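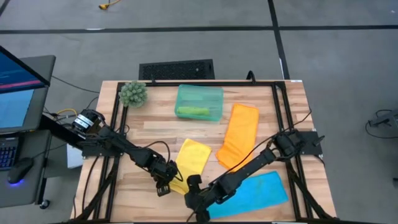

About Rernton Laundry & Linen

Hi, I'm Oľga Ševčík, and I run a small laundry and linen hire business with my sister-in-law and a van that's older than either of us would like. You say my surname "Shev-cheek", more or less, and if you ring up and ask for "Olga at the laundry" you'll get me just fine.

I grew up with washing. My mum took in tablecloths and sheets for a couple of motels when I was a kid, and our lounge room always smelled of starch and hot cotton. I swore I'd never do it for a living! Then I spent a good stretch in an office doing payroll, and one September I came across a second-hand flatwork ironer going cheap from a hotel that was closing. I bought it before I had anywhere to put it. It sat in a mate's garage under a tarp for two months while I hunted for a lease.

How we work

We do linen hire for cafes, function centres and weddings, and we do household washing for anyone who'd sooner spend the weekend at the beach. Right now there are 358 tablecloths on the hire list (I know because I did the stocktake myself, with a cup of tea going cold beside me), plus napkins, tea towels, aprons and chair sashes in more shades of sage green than I ever thought I'd need.

Everything gets sorted by fabric first and colour second. Cottons and poly blends go through separately, and real linen gets its own wash at 30 degrees and comes out for ironing while it's still a bit damp. Red wine and beetroot are our bread and butter. Turmeric is the one I dread - if you're serving curry, tell me when you book and I'll talk you out of the white.

We name our table linen ranges, mostly so we can shout across the room without confusion. Plestia is the heavy cotton with a proper hem, the one the wedding people love. Travia is lighter and crinkles on purpose, so it suits long lunches in the garden. Shim is our everyday poly blend, and it'll survive a footy club presentation night and come back for more.

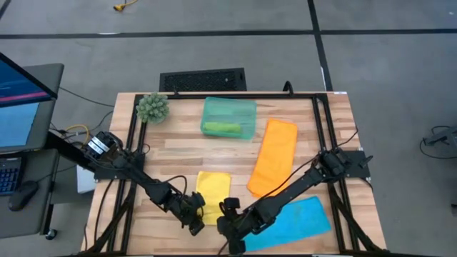

WHAT WE BELIEVE IN

That sounds grander than it is. Mostly I believe in picking up the phone. If a delivery's going to be late, you'll hear it from me before you've started pacing the driveway. If we've ruined something (it has happened, and I still think about a certain silk runner) we'll own up and replace it.

I also like mending. A tablecloth with a burn mark in one corner has years left in it as napkins, and napkins past their best become cleaning cloths. Once they're too sad even for that, we bag them up for the local mechanics, who are always glad of a clean rag. We line dry whatever we can when the weather's kind. In a wet winter that isn't much, so the dryers get a workout and the power bill makes me wince.

Come and say g'day

You're welcome to drop in and feel the fabrics before you book. Photos on a screen never get colour right, and I'd much rather you found out our "oatmeal" is a bit pink in my front room than on the morning of your nan's eightieth. Bring a plate or a flower if you're matching. There's parking out the back beside the bins, and mind the step.

For hire, please give us two weeks' notice if you can - more in spring, when the whole district seems to get married at once. Household washing can be dropped off any morning we're open, and it's usually back in your hands the following afternoon, folded the way my mum taught me.

Page last updated 1/30/22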